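Sealing Natural Stone Countertops: What the Absorption Test Does and Does Not Show
Speaker notes, 2019-02-13

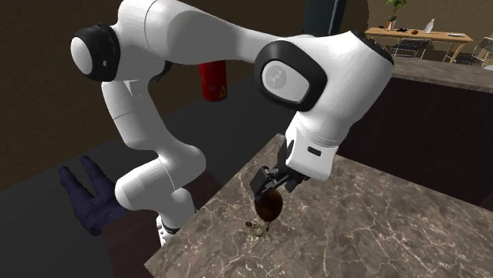
Harnero Surfaces | Technical Services, Stone Care Section
Speaker: Normunds Navickas

Opening. State the scope: marble, limestone and granite in home kitchens. Engineered quartz is out of scope. Questions at the end.

Slide 2. Porosity. Sealer goes into the pores; it does not form a coating. A dense granite may take up almost none. Stress this, as most complaints in January were about haze, and haze is dried sealer left on a surface that had no room for it.

Slide 3. Water drop test. Clean the stone, let it dry overnight, place the drops, wait 20 minutes, wipe. A dark spot means the stone is absorbing. Test near the sink and again at a spot that gets little use. Results often differ. Do not average them.

Slide 4. Etching. Pause here. Sealer does not stop acid. Lemon juice will dull polished marble whether it is sealed or not. Stain = something in the stone. Etch = stone removed or changed. Repeat the definitions if the room looks unsure.

Slide 5. Field results. Compare the Breto and Uibo sites. Same product, same installer, different finish. The honed tops at Uibo needed a second coat, the polished ones at Breto did not. Only 3 kitchens per site, so no claims about rates.

Slide 6. Cleaning. Neutral cleaner, soft cloth. No vinegar. Skip the dilution table if short of time.

Slide 7. Open items. Galtham samples are still drying. Oil uptake to be measured on the same slabs, 8 hours' contact. Handout has the test sheet on the back.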